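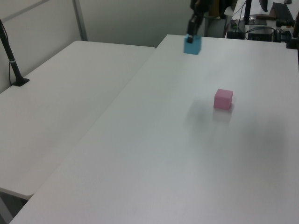 August 7, 2022

Zone notebook, Skernora build. Picked up where I left off on the road out of Himberg.

Walked the new quest chain start to finish on a fresh character, level 30, no mount. The breadcrumb from the Himberg innkeeper now fires on entering the inn. Before, you had to talk to the stable hand first and most testers missed it. It still shows the old text if you already have the ferry quest in the log. Logged that one for I-seul.

The marsh path is better. Kheri moved the first camp closer to the road and took out the patrol that kept crossing the bridge while you were reading the quest window. I died once, to the heron things, my own fault for pulling two with the healing spell on cooldown. Respawn is 202 seconds, which feels long for a kill quest that wants 8 of them. With one other person in the area I was standing there waiting. Kálmán wants it slow so the marsh doesn't feel like a shooting gallery. I'd leave the timer alone and add spawn points on the north bank, where there is nothing at all right now except reeds and one crate you can't open.

Welel (the hermit) has her new dialogue in. Reads well. The second page runs over the bottom of the window on the small UI setting and you lose the last line, and that line is the one that tells you to go at night. I went in daytime to see what happens. Nothing happens. The shrine just sits there, no message, no hint. Would like one line of text on click.

Night version works. Lanterns come on in order up the hill and the music changes at the gate. Dezső's track loops too early, there's a click at the join. He knows.

Gál fight: four attempts, one kill. Phase one is fine. In phase two the flood covers the low ledge before the warning sound plays, so on the first try you lose half your health with no idea what did it. Tried it with sound off and could not see any cue in the water either. Phase three I only saw once and it went fast, he was dead before he used the pull. Either his health is too low there or my damage is too high from the Himberg sword. Győző to check the sword, it was 9 points weaker in the last build and I don't see the change in the notes.

Loot: got the boots twice and the cloak never. Small sample, not filing it.

Small stuff
Map name for the lower marsh is still the placeholder.
Fishing works in the dry well.
Falling off the west side of the mill leaves you stuck behind the wheel. Had to use the unstuck command.
The goat follows you onto the ferry and stays on the ferry. Kheri says leave it in.
Turn-in sound plays twice if you click fast.

Asked Kálmán whether the flying route goes in with this zone or later. Later, November patch at the earliest, so the long walk back from the shrine stays as it is. In that case I want a second graveyard on the hill. Running back from the road after every Gál wipe took longer than the attempts did.

Next: same chain on a caster, then the group version with I-seul and Dezső once the flood timing is in. Need to start from a clean quest log or the ferry bug will get in the way again.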